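Unit 4: Automatic Transmission Fluid and Service Intervals
Light Vehicle Maintenance, Course Handout
Issued 2018-01-06, Indarport Technical Institute

4.1 Purpose of this unit

This handout accompanies the second lecture on automatic transmissions. Students are expected to have read Unit 3 (torque converters) before attending. The material is assessed in the written test in June and in the workshop practical.

4.2 What the fluid does

Automatic transmission fluid carries hydraulic pressure to the clutches and bands, lubricates the gear sets and bearings, and takes heat away to the cooler. In the torque converter it also transfers power from the engine to the input shaft. A fault in the fluid can therefore appear as a fault in almost any part of the unit, and the fluid should be checked before any mechanical repair is proposed.

Fluids are not interchangeable. The friction properties of each type are matched to the clutch material, and the wrong fluid may cause shudder, slipping or harsh shifts. Continuously variable transmissions require their own fluid. Always consult the owner's manual or the service data for the vehicle in question.

4.3 Checking the level

Many older sedans have a dipstick for the transmission. On most of these the level is read with the engine idling, the fluid at operating temperature and the vehicle on level ground. Some manufacturers specify that the engine be switched off, so the procedure must be looked up in each case. Sealed units are checked through a level plug while the fluid is within a stated temperature range.

Low fluid allows air into the pump and results in delayed engagement. Overfilling causes foaming, which produces similar symptoms. Students often add fluid on the basis of a cold reading, and marks will be deducted for this in the practical.

4.4 Drain and refill

Parts removed during a service are to be laid out in the order of removal. Small fasteners go in a separate container, and drain plug washers are replaced every time. Measure the drained fluid and record the quantity on the job sheet before refilling.
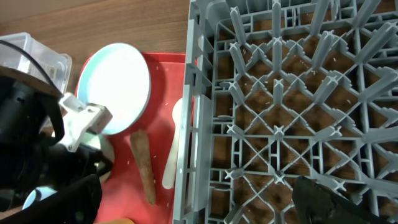 4.5 Worked case: the Susby workshop sedan

The training sedan at the Susby workshop was presented with a slow shift from second to third gear. The fluid was dark and had a burnt smell, and the pan magnet carried fine gray paste. No large metal particles were present. The fluid and filter were replaced, and the vehicle was driven 127 miles before the level was checked again. Shift quality had improved, although a slight delay remained when cold.

Consider whether a second drain and refill would be justified. A pan drain leaves a good deal of old fluid in the converter.

4.6 Reading and preparation

Shabalala, Automatic Transmissions in Service, chapter 6
Iltico workshop data sheets, fluid section
Unit 5 handout (valve bodies), to be read before the next lecture

The written exercise for this unit carries 40 marks. Answers are to be submitted to the course office on the standard form.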